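Folding and Sorting Small Knits - Frequently Asked Questions

Welcome to the folding pages at Rurkitz! We love this stuff. Small knits are the part of the wash most people leave in a heap until the end, and we think they're the most fun to get right. These are the things readers write in about most.

Where should I fold?

On a table, if you have one. Beds are soft and everything sinks in, so your creases go wherever they like. A plain wooden tabletop is lovely for it: smooth, firm, high enough that your back doesn't complain. Wipe it first and run your palm over it to feel for rough spots, which will catch a fine knit in no time. Pale wood has one more thing going for it - black and navy pieces really stand out on it, even in the evening.

How do I flatten something that has dried all crumpled?

Take one piece at a time. Lay it down, pinch one end, and draw it gently toward you while your other hand strokes the fabric away. Don't yank! Ribbed knits want to spring back into shape and a soft pull is plenty. If the ribs run straight afterwards, you're ready to fold. If they wander off to one side, give it a little shake and lay it down again.

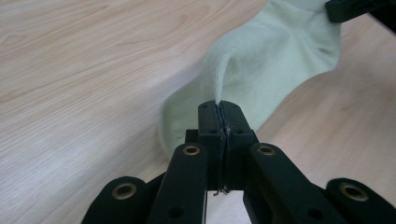 Then turn it over and do the same on the back. It sounds fussy but it takes a few seconds, and you get used to it so fast that you'll be doing it while you talk on the phone.

Do I have to iron small knits?

Please don't, unless you enjoy it. A hand-smoothed knit stored flat looks great. We know one reader who irons everything down to the dishcloths and is very happy, so there's room for all of us.

What's the Muvari fold?

Our favorite! It's a fold in thirds, done lengthwise first and then across, with the thicker end tucked into the thinner one. The finished packet stands up on its own in a drawer, so you can see every piece at once. Steps:

1. Smooth the piece flat with the thicker end away from you.
2. Bring the left third in, then the right third over it.
3. Fold the near end up to the middle.
4. Fold the far end down over it and tuck.

Very stretchy pieces can come untucked. Skip step 4 on those and just lay them in a row.

How do I keep pale colors from getting mixed up?

Sort them in daylight. Mint, off-white and pale gray look nearly the same under a warm bulb, and you'll swear you have a match until you get outside. I sort mine at 11 in the morning by the kitchen window (a luxury, I know). Texture helps too, so use your fingers as well as your eyes. Ribbing, open knit and plain smooth knit all feel different, and so do the joins between them. Take this pale green one: the band at the end is speckled with tiny holes, the rest is smooth, and a stitched seam runs between the two. Once you've noticed a detail like that, you'll find the same piece in a full basket without even looking at the color. 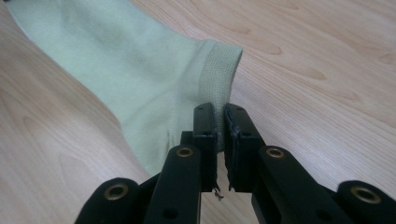

Puckered seams are worth a word as well. A slightly puckered line of stitching where two knits meet is common, and you can see a bit of it in the green knit. Smooth along the seam first and then outward from it, and the fabric on both sides will lie much nicer.

What do I do with the odd ones?

Keep them in a single box and go through it every June. Last time our readers sent in their totals we added up 982 odd pieces, and 197 of those found their partner when the box was emptied. Isn't that wonderful?

Which drawer dividers do you use?

Kasprzak ones, the low kind, 2 to a drawer. Cut-down shoe boxes work just as well and we used those for years.

Can I get the folding chart on paper?

Yes! Ask for the Medine chart, sheet 3218, and say whether you'd like the big print. Stick it inside the closet door at eye level.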